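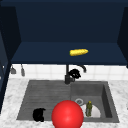
Kitchen sink scene, wall cabinet open, corn on the cabinet floor, plate in the right basin.

Ticket: Horix simulation kit, kitchen task pack
Component: Ploltum (contact and articulation module)
Reported by: Naylor integration desk
Opened: Mar 25, 2018
Severity: medium
Status: open, workaround available

Summary
We are evaluating the Horix kit for a two-hand kitchen task. Policy training runs against the stock cabinet and sink scene. On a share of resets the glass door does not respond to the hand at the handle. The hand reaches its target pose, contact is reported on the handle body, and the door joint angle stays at zero. There is no error in the console.

Steps to reproduce
1. Load the stock kitchen scene with default physics settings.
2. Reset with object randomization on.
3. Run the scripted door routine at a control rate of 80 Hz.
4. Log the door joint angle, handle contact force and finger joint targets.
5. Repeat for 600 resets with the seed list attached to this ticket.

Expected: door joint angle increases once the pull phase starts.
Observed: joint angle does not change in 13 of the resets. The same seeds fail every time, on both of our machines.

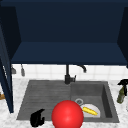
Object placement was the first suspect. The routine is scored on both the door and the items in the sink, so we checked whether a bad drop pose was blocking the state machine from moving on. It was not. With the item stage disabled and only the door stage running, the same seeds fail. Object mass and friction were returned to the shipped values before the second run. No change.

Next we compared the handle collision shape with the visual mesh. They are separate assets in this release. In the failing seeds the collision capsule is offset from the visual handle toward the cabinet face. The fingers close on the visible handle, the palm touches the capsule, and the pull direction ends up almost parallel to the door surface. That accounts for reported contact with no useful torque at the hinge.
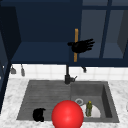 Upper hand across the door handle, fingers open. Lower hand over the draining board.

Settings tried so far
Solver iterations doubled: no effect on the failing seeds, slower stepping.
Contact margin raised: door moves in some failing seeds, but the fingers then catch on the door frame in seeds that used to pass. Reverted.
Handle friction raised: no effect.
Handle collision shape regenerated from the visual mesh: all failing seeds pass.

The last item is our current workaround. It has to be reapplied after every kit update because the installer overwrites the asset folder. We would prefer a fix in the shipped file.

For the door stage we also ran the cabinet alone with the hands removed and drove the hinge directly. Joint limits, damping and axis all match the data sheet, so the hinge model is ruled out.
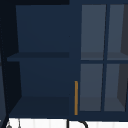

Jilora support: Confirmed on our side with your seed list. The offset comes from the randomizer, which scales the handle mesh but leaves the capsule at its original position. Please keep the regenerated shape for now and set asset_lock to 3 in the project file, so the installer skips that folder. A corrected randomizer is planned for the September release.

Naylor integration desk: asset_lock applied, folder survives a reinstall. Leaving the ticket open until the corrected randomizer can be run against the same seeds.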